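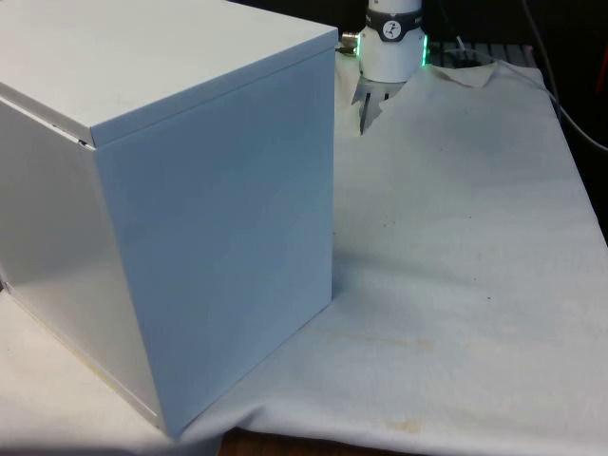 Brasel drawer study: gallery

Brasel is a method for teaching a robot arm to open and close furniture from a small set of demonstrations. The arm learns the contact first and the pull second, as two separate policies. We recorded 20 demonstrations per drawer for the results on this page.

Work at the table
The second policy takes over once the fingers have settled. It controls force along the direction of travel and lets the wrist give a little to each side.

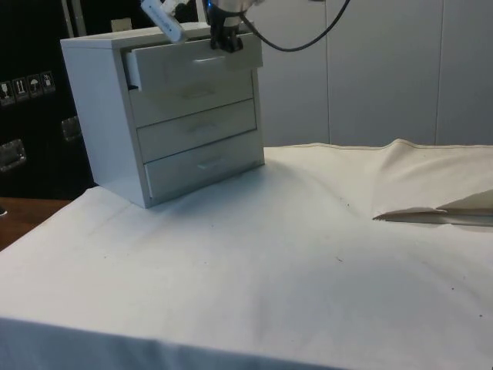 Does the method need a model of the furniture?
It works from camera images and the forces at the wrist. No drawings or measurements are given to it beforehand.

Views from the side
A large pale box can hide part of the workspace from a fixed camera. The gripper hangs behind the upper right corner of it, with green lights showing on the wrist. 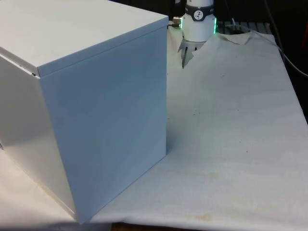
Page last changed: August 3, 2021

We compared Brasel with Rollbridge, our earlier single-policy method, on 13 held-out starting positions. Brasel failed on 3 of them and Rollbridge on 4, so the gap is small. Most failures came from a poor first contact. The Eshun data format is used for all recordings.

Close to the fingers
Thin bent parts leave little room for error sideways.

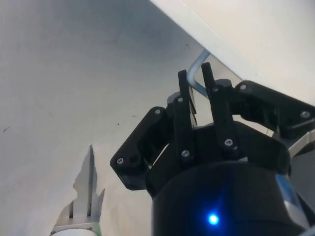 Bent rod between the two upright fingertips, wrist camera.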